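Bedroom cell at Hesatton moves to a scheduled maintenance routine

The garment-handling cell at the Hesatton assisted living laboratory has returned to regular operation following a review of how the robot is set up, inspected and repaired between sessions. The new routine took effect in September and applies to both arms of the machine, its hands and the cabling that serves them.

The cell is arranged as an ordinary bedroom, with a bed, a wardrobe and a clothes rack, and is used for work on household tasks such as placing clothing on hangers and moving it from bed to rack. According to Thérèse Pelletier, who manages the laboratory's equipment program, the furnished layout places demands on the hardware that a bench does not.

"A shirt is light, but it catches," Ms. Pelletier said. "The load on a finger joint can change a good deal while the arm is travelling, and we were finding wear in places our earlier checks did not cover." 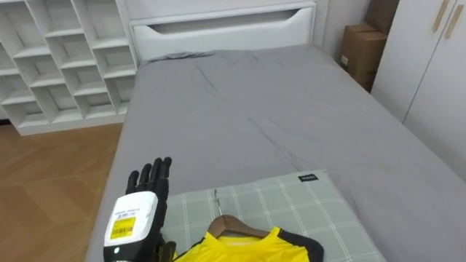

Under the previous arrangement, the hands were inspected only when an operator reported a fault. They are now examined after every 400 grasp cycles, as recorded by the control software. Each finger is moved through its full range by hand with the power isolated, and then again under power at reduced speed. A joint that hesitates in either test is logged, and the hand is exchanged for a spare while the fault is traced. The laboratory has logged 142 such inspections to date.

Technicians have also changed the way the arms are calibrated. The reference position is now checked at the start of each working day, before any garment is laid out, and again if furniture in the cell has been shifted. A difference of more than 6 millimetres between the recorded and measured position requires a full recalibration — a procedure that takes most of a morning and must be signed off by a second member of staff.

Replacement finger assemblies and wrist seals are supplied by Wuvley under a service agreement renewed this year. Gilura, the software group responsible for the cell's fault log, has added a field in which operators note the type of garment in use when a fault occurs. Early entries suggest that jerseys and other slippery fabrics account for a large share of dropped hangers, although the laboratory has not yet published its figures.

Cable wear remains the most common cause of lost time. Fenna Van Damme, the technician responsible for the cell, said that cables are to be inspected at the shoulder, at the back and along the floor, and that enough slack must be left for both arms to reach the head of the bed without pulling at a connector.

"We check the slack with the arms fully extended," Ms. Van Damme said. "Checking it with the arms at rest tells us very little." 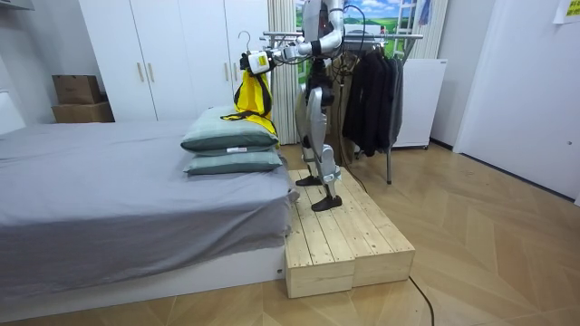

Access and bookings

The cell is closed to outside users each Wednesday for maintenance. Research groups wishing to book time on other days should apply to the laboratory office and state the garments and furniture they intend to use. Copies of the revised inspection sheet are available from the same office on request.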